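6 min read

Why Kitchen Floors Cup, Gap and Squeak in Winter

Published 12/30/20

200 shares | 6 comments

A solid wood floor is a hygroscopic material fixed to a structure that moves much less than it does. Most of the faults homeowners report in December follow from that one fact. Gaps open between boards, edges lift, and fasteners that were silent in summer begin to tick underfoot. The boards are losing moisture to heated indoor air and shrinking across their width.

The amount of movement can be estimated. Wood changes very little along its length, so end joints stay fairly tight. Across the grain, the change depends on species, board width, the swing in moisture content, and the way the board was cut from the log. Flatsawn boards move close to twice as much as quartersawn boards of the same species. A wide flatsawn plank is the worst case on every count, and it is also what most kitchens have been getting for the past decade.

The Keltthorpe trial

Keltthorpe, a row of brick houses converted to apartments, gave a flooring contractor a chance to compare methods under one roof. Medeiros, the firm that won the job, laid the same white oak plank in every kitchen but changed the acclimation period and the fastening schedule from unit to unit. More than 500 boards were checked with a pin meter before they went down, and again during the first heating season.

Boards stored in the rooms with the heat running showed the smallest gaps. Boards delivered and nailed the same day showed the largest, some wide enough to take the edge of a coin. Boards stored in their sealed cartons did no better than the same-day boards. Cartons slow the exchange of moisture so much that time spent inside them hardly counts. Stack the boards open, with spacers between layers, and take readings until they stop changing.

Subfloor readings mattered as well. In two units the plywood was well above the moisture content of the oak on the day of installation. Both floors cupped. The underside of each board took up moisture and swelled while the face stayed dry, and the edges rose. Sanding a cupped floor flat at that stage is a common mistake. Once the subfloor dries, the board relaxes and the sanded edges drop below the center, leaving a crown that can only be removed by sanding again.

Finish and film

A surface finish slows moisture exchange but does not stop it. Lirkska, a waterborne polyurethane used in half of the Keltthorpe units, cured hard and wore well near the sinks. It also bonded some boards edge to edge. When the floor shrank, several boards moved as a single panel and the whole loss appeared at one joint. Finishers call this panelization. Tandia, the penetrating oil used in the other half, left the joints free, and the gaps were narrower and more evenly spread. The oil needed recoating in front of the range within a year.

Neither result settles the question. Film finishes suit a kitchen that sees a lot of standing water, provided a sealer is applied first to reduce side bonding. Oil suits owners who will accept regular upkeep.

Appliances and point loads

Kitchens add two stresses that other rooms lack. The first is uneven drying. Warm exhaust air from a refrigerator compressor passes over the same few boards all year, and those boards run drier than their neighbors. The second is point loading from stool legs and appliance feet, which dent softer species and wear through finish. Felt pads help under stools and should be replaced when they pick up grit. Under a heavy appliance, a rigid pad spreads the load better.

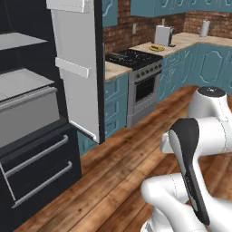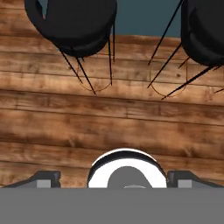
Should winter gaps be filled?

Leave them alone until the floor has been through a full year. Filler placed in a seasonal gap is crushed or pushed out when the boards swell in summer, and a hard filler can force neighboring boards upward. Hold indoor humidity steady first. If a gap is still open at the end of the humid season, it is permanent and can be closed with a glued sliver of matching wood.

Contact the editors | Copyright 2020 | Back to top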